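Observação voluntária de chuva e granizo em rede local: qualidade dos registos e treino dos observadores
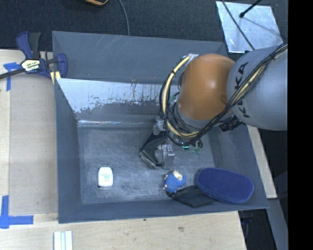 Vol. 15, n.º 2, p. 274

3. Dados e métodos

3.1 Rede de observadores

A rede Driltlow cobre o vale e as duas encostas, com pluviómetros manuais instalados em quintais, escolas e numa adega. Leitura diária às 7h00, hora local. O observador anota a precipitação acumulada nas 24 horas anteriores, a presença de granizo ou neve e, se quiser, uma nota livre. Campo das notas sem formato fixo - opção tomada no arranque da rede e que deu trabalho depois (ver 3.4).

Para este estudo usámos 1.764 registos diários. Ficaram de fora os dias em que a leitura foi feita depois das 10h00, porque em dias quentes a evaporação no funil já conta, e os acumulados de vários dias, quando o observador esteve ausente e leu tudo no regresso. Estes últimos servem para totais mensais, não para a comparação com o radar.

Altitude dos postos muito desigual. A maioria fica no fundo do vale, perto das estradas. Na encosta norte há poucos, e o mais alto, Murkidton, falhou boa parte de novembro por gelo no funil. Mantivemos o posto na análise mas sem preencher as falhas.

3.2 Instalação e exposição

Cada posto foi visitado uma vez antes do início das leituras. Critério habitual: distância ao obstáculo mais próximo igual ou superior ao dobro da altura deste. Nem sempre possível em quintais. Os postos que não cumpriam o critério levaram uma marca na base de dados e entram na análise separadamente (Tabela 2). Altura da boca do pluviómetro verificada com fita, nível com bolha. Três postos foram mudados de sítio a pedido nosso, um deles por causa de uma nogueira que no inverno parecia inofensiva.

Fotografia dos quatro quadrantes em cada visita, com uma Nikon de objetiva fixa, para se poder avaliar mais tarde o crescimento da vegetação. As fotografias não foram usadas em nenhuma correção dos valores.

3.3 Sessões de treino

Os observadores receberam uma sessão presencial de duas horas. Primeira parte: leitura do menisco, registo de zeros, o que fazer com neve. Segunda parte: reconhecimento de estruturas de trovoada a olho nu - base da nuvem, cortina de chuva, nuvem de parede, diferença entre farrapos soltos sob a base e uma rotação verdadeira. Insistiu-se muito no registo de zeros. Um dia sem chuva e um dia sem leitura são coisas diferentes e, nas primeiras semanas, metade dos formulários não as distinguia.

Para o granizo pediu-se o diâmetro da maior pedra, medido com régua ou craveira logo após a queda. Comparações com moedas foram aceites, mas convertidas por nós para milímetros com uma tabela única. Comparações com fruta não foram aceites. Ervilhas também não, apesar de muito populares.

Parte do grupo fez ainda uma segunda sessão, mais curta, antes da época convectiva. Não houve sorteio: foi quem quis e quem pôde. Isto limita o que se pode dizer sobre o efeito do treino e voltamos ao assunto na secção 5.

3.4 Controlo de qualidade

Três passos. No primeiro, automático, assinalam-se valores negativos, casas decimais trocadas e totais diários acima de 200 mm. No segundo compara-se cada valor com o dos postos vizinhos através do índice de consistência Ji, definido como a diferença entre o valor do posto i e a mediana dos vizinhos, dividida pela amplitude interquartil destes. Quando a amplitude é nula (dias secos, sobretudo) o índice não se calcula e o registo passa diretamente ao terceiro passo.

O terceiro passo é manual. Duas pessoas leram as notas livres dos registos assinalados, sem conhecer a decisão uma da outra, e classificaram cada um como aceite, corrigido ou rejeitado. As divergências foram discutidas até haver acordo. Foram vistos assim 274 registos. O erro mais comum foi a troca de data: a chuva da tarde atribuída ao próprio dia, quando pela convenção das 7h00 pertence ao dia seguinte. Corrige-se bem quando os vizinhos concordam entre si; em aguaceiros isolados não há maneira segura de decidir e o registo ficou como estava.

Nenhum valor foi corrigido só com base no radar. Seria circular, dado que o radar é o termo de comparação na secção 4.

3.5 Comparação com o radar

Acumulados de radar somados para o mesmo período das 24 horas, das 7h00 às 7h00, e extraídos no pixel que contém o posto. Testámos também a média dos nove pixeis em redor. Diferenças pequenas em chuva estratiforme, maiores em convecção, como era de esperar. Os resultados apresentados usam o pixel único, salvo indicação em contrário.

A encosta norte está parcialmente encoberta pelo relevo nas elevações mais baixas do feixe. Nestes postos o radar subestima quase sempre, e a comparação diz mais sobre o radar do que sobre os observadores. Por isso os valores da encosta norte aparecem em linha própria e não entram na média geral. Na neve, a mesma cautela - o equivalente em água medido depois de derreter a amostra tem erro próprio, que depende muito da paciencia de quem o faz e do vento durante a queda.

3.6 Relatos de tempo severo

Os relatos de granizo e vento forte seguiam por telefone ou formulário curto, fora da leitura diária. Para cada um guardou-se a hora do fenómeno e a hora do envio, que os observadores tendem a confundir. Considerámos utilizável um relato com local identificado e um intervalo até 15 minutos entre as duas horas. Os restantes foram mantidos no arquivo, úteis para mapas de ocorrência, sem interesse para verificar avisos.

O vento foi o mais difícil. Sem anemómetro, as estimativas de velocidade variam imenso entre pessoas na mesma rua, e decidimos ficar apenas com os danos descritos: ramos partidos, telhas, vedações caidas. A escala usada está no Anexo B, com a correspondência entre as expressões dos observadores e as classes adotadas.

Figura 1. Braço robótico no interior de um recipiente cinzento-escuro de paredes inclinadas, com o fundo riscado.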